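December, past ten at night

Feet up at last. I spent the whole day on the pretend bakery table and I'm still thinking about cake, none of which I could eat! The green cloth went over the table first thing and I fussed with it far too long (it creases if you so much as look at it). Gholamreza Tabrizi rang at lunch to ask how it was going and I talked at him for ages about plates. I like the purple one with the pale pink rim best. It makes anything you put on it look like a treat.

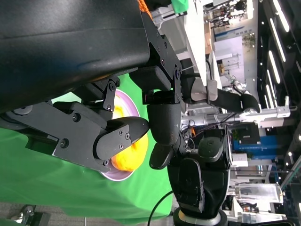
The basket and the bowl

I got very attached to the basket, the orangey-tan woven one with the fat rolled rim. It's plastic rattan and I don't care, it looks right on green. The toy food was in the gray bowl — the sugary donut, the little cakes, and my favorite, a bun shaped like a pumpkin with orange stripes.
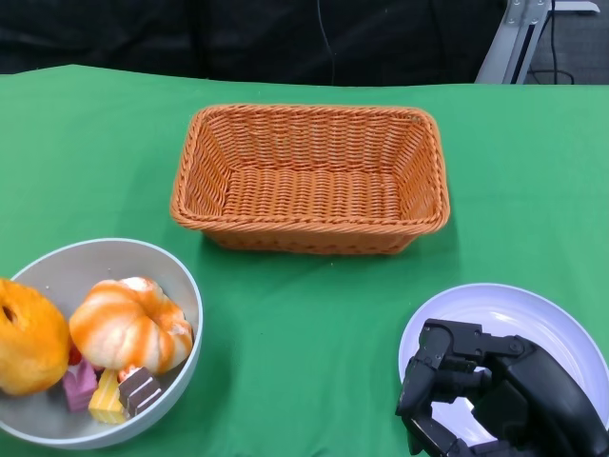

I keep wondering if the chocolate slice would look better against the basket or on a white plate. Probably the basket. I want one like it at home for bread, and I saw something close in the Troster catalog for 34, so maybe after the holidays. Must also call Mom back, and buy milk, and find my other glove.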